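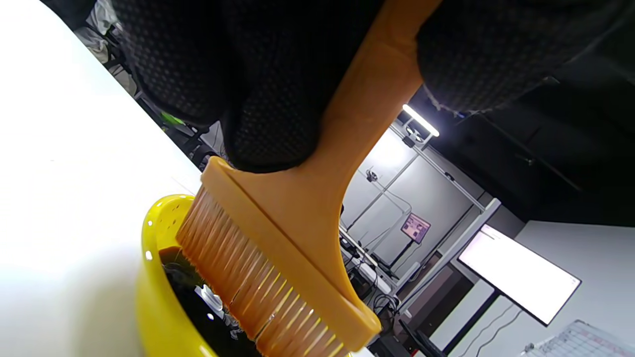

Brush and bowl work, gloved hand.

Call for participants: Flovasitz code of practice for automated and robot-assisted handling of wet products

Reference group, second drafting round

Flovasitz is revising its code of practice for workplaces where robots, fixed cameras and people handle liquids, pastes and creams at the same bench. The first draft dealt mainly with guarding and emergency stops. Readers of that draft pointed out that it said very little on manual tool work: how a brush is loaded from a bowl, how the bowl is kept in place, what the operator wears, and what has to be written down before a task of this kind is passed to a machine. The second round covers those points.

We are looking for people with practical experience to join the reference group. Places are open to hairdressers and colour technicians, paint and coatings workers, laboratory technicians, robot integrators, safety advisers and anyone who has had to write a bench procedure and then watch other people follow it. Knowledge of programming is useful for section 7 of the code but is not required for the others.

What the group does

Members read the draft clauses, try them out where they can, and report in writing on whether each clause is clear, workable and complete. A clause that cannot be checked by a supervisor standing at the bench will normally be rewritten or dropped.

The work falls under these headings:

Gloves and grip. The draft asks that the glove used during task recording be the same type as the glove used in normal work. Surface texture and cuff fit both affect how a handle is held, and a loose cuff edge near a product or a moving part is treated as a fault. Members are asked to comment on inspection intervals and on when a glove should be discarded.

Tools. Brush head width, bristle stiffness and handle shape are to be recorded before a task is described. Substituting a tool part way through a series counts as a change of task and needs a new entry in the log.

Containers. Open bowls are permitted within reach of a robot only if the surface below can be wiped clean and the fill level is set in advance. The draft does not yet give a figure for the fill level. Proposals are welcome, with reasons.

Lighting and cameras. Glossy rims and liquid surfaces throw back highlights that can be misread by vision systems. The draft requires a check at the bench with the actual product in the bowl – a test with water is not accepted as equivalent.

Cables. Loops hanging below a work surface must be secured outside the reach of both the operator and the arm. Temporary runs across a desk are allowed during setting up and not during operation.
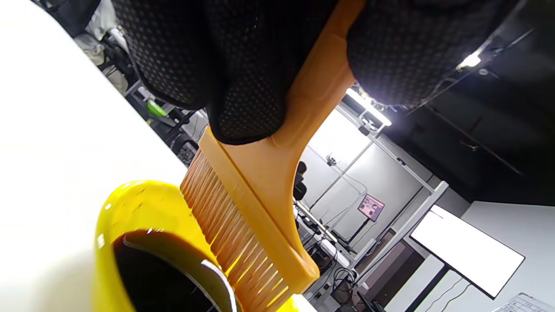 Trial sessions

Members who are able to travel may attend a trial session at the Jollitgate workshop. Attendance is voluntary and does not affect membership of the group. Each session lasts 2 hours, including the safety briefing, and is limited to bench tasks with hand tools. Participants carry out a short procedure as written in the draft, then mark every point at which the wording left them to guess.

Gloves and eye protection are supplied. Closed shoes are required. Long hair must be tied back and loose sleeves fastened. People with a known sensitivity to hair colour, solvents or glove materials should tell us when applying so that another task can be assigned. No one is admitted inside a robot enclosure during a session, with or without power to the equipment.

Recording and data

Hands and tools are recorded during trial sessions. Faces are avoided by camera placement, and footage in which a face does appear is deleted on review. Participants sign a consent form beforehand and may withdraw their recordings within 30 days of the session by writing to the project office. Recordings are used for checking clauses against practice. They are not used to assess individual speed or skill and are not passed to employers.

Time and payment

Expect to spend more than 7 hours on reading and written comments over the round. Comments are submitted on the Prornent form, which is tied to clause numbers; general remarks go in the final box. The form accepts up to 1000 words per section. Travel to Jollitgate is refunded at standard class on production of receipts. Reading time is unpaid, except for self-employed members, who may claim the Fraser allowance. Claims must be made before the round closes.

Who should not apply

Suppliers of equipment named in the draft may send comments as outside readers but cannot sit in the group. The same applies to members of the drafting team and their direct reports.

How to apply

Send one page stating your trade or post, the kinds of wet product you handle, any experience of working beside automated equipment, and whether you wish to attend a trial session. Certificates are not needed at this stage. Please state access requirements if you plan to travel.

Applications close on Saturday, May 2, 2020. The revised code is due for publication the following January, and members of the group will be listed in it by trade only unless they ask to be named.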